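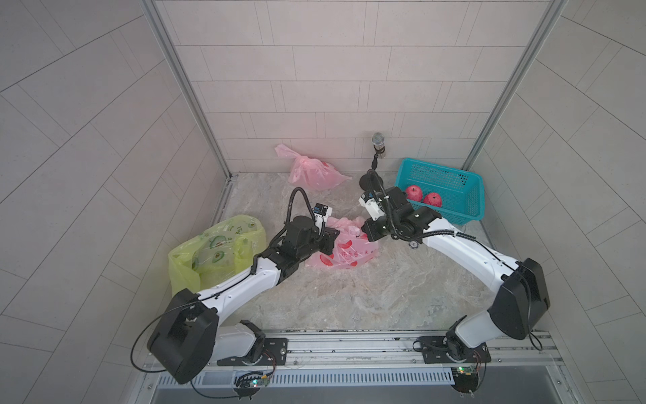

By the Wekstead bench team. Updated in May

How to set up a two-arm bag job without regrets

1. Check both mounting plates before power-up. Bolts are patient and will wait for your busiest run.

2. Dress the cables. Leave slack at the wrist, then move each arm through its full reach by hand. Anything that snags now will snag faster later.

3. Agree which arm goes first. Two grippers closing on one thin plastic bag need a speed limit; the Graler rule is 100 mm a second, and yes, it feels like watching paint.

4. Keep spare bags and the basket clear of the elbows.

5. Stay outside the rail while the arms are live. "Just nudging an apple" is a popular entry in our incident log.

Stop after 2 failed grabs and reset by hand. Write down which bag it was.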